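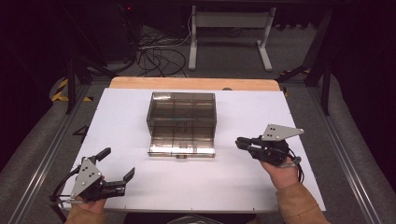
WHITLOCK — The Botunlow Bead Fair is back this June, and it's bigger than ever! The fair moves into the old Tralleck mill, where 200 tables will be packed with glass, shell and clay beads from makers all over the county. Kids can string a bracelet for free (bring your own odds and ends to swap, too), and the popular repair bench returns after a year away. Doors open Friday at 10 a.m., and parking is free behind the mill.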